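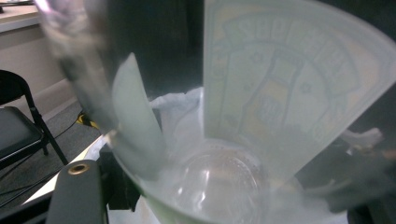

Home | Opinion | Money | Archive
November 21, 2021
By a staff writer, Nosemdale

Every fall another school board decides that kids should learn about money, and every fall I wonder what they think gets learned. Ours bought the Evgate course, 12 lessons of saving and budgeting for 16-year-olds who mostly have no income. The sales sheet says students "gain confidence." I believe it. I gained confidence from a class like that too - then I signed a car loan at 18 percent. Show me what these kids owe in ten years and I'll listen.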